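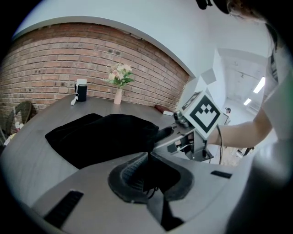 Every October I ask myself whether a machine can do my laundry yet, and every October I end up on the couch at ten at night, matching socks by hand. I have been at this long enough to have a folder of bookmarks.

The washing part was solved before I was born. You put the clothes in, you push a button, you go away. What's left is the bit between the dryer and the drawer, and that bit has been five years off for as long as I've been reading about it.

Cloth is the trouble. A wrench is the same shape on the bench as it is in your hand. A T-shirt has no shape at all until you give it one, and it loses it again the second you let go. Black ones are worse. Drop a black shirt on a table and tell me where the sleeve is. I can't see it either, but I can grab a corner, pull until something goes tight, and work it out from there. I do this while thinking about dinner.

That pinch and pull is most of the job, as far as I can tell. Two hands, one holding and one hunting for the next edge. People learn it by being six and getting yelled at. Machines seem to need a person to go through the motions for them over and over, one limp garment at a time, and I find it comforting that somebody else has to fold it badly before the robot can.

I did once get close to owning the future. A company called Sturkix had a folding cabinet, the Langat, that was going to be the size of a fridge and do a load while you slept. You had to clip each shirt to the front yourself, facing out, collar up. I timed myself doing the clipping with clothespins on a shelf. It took 157 seconds for a pile I could fold in 146. I kept my deposit.

The shop floor is a bit further along. My cousin works at a uniform rental plant in Prarkthorpe, where a Skonard line handles flat towels all day and only sulks at the hemmed ones. Anything with sleeves still goes to a table with people around it. She says the towels come off looking better than hers, which I believe, having seen hers.

So, my score for this year: towels yes, shirts sort of, fitted sheets no. I can't do fitted sheets myself – mine go in the closet as a ball – so I'm not holding that one against anybody.

There are 57 socks on the couch as I write this. I'm going back in.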